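Slide 6 - Teaching by hand (Rutilio Nava, Friday session)

Say first: at Brernen we do not write code for each task. A person holds the gripper and does the task, 89 times for Villo. Pause for the question on remote control. It was slower for us, so we keep it only for heavy parts.
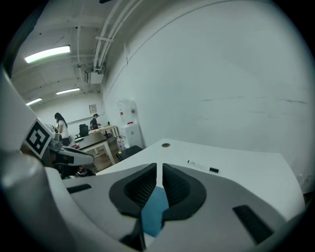
Slide 6: Hand-held gripper at the white table, marker lying to the right of the fingers.

Mention the two people who checked each recording. Of 197 recordings we kept 89. Then go to slide 7, Kostar results.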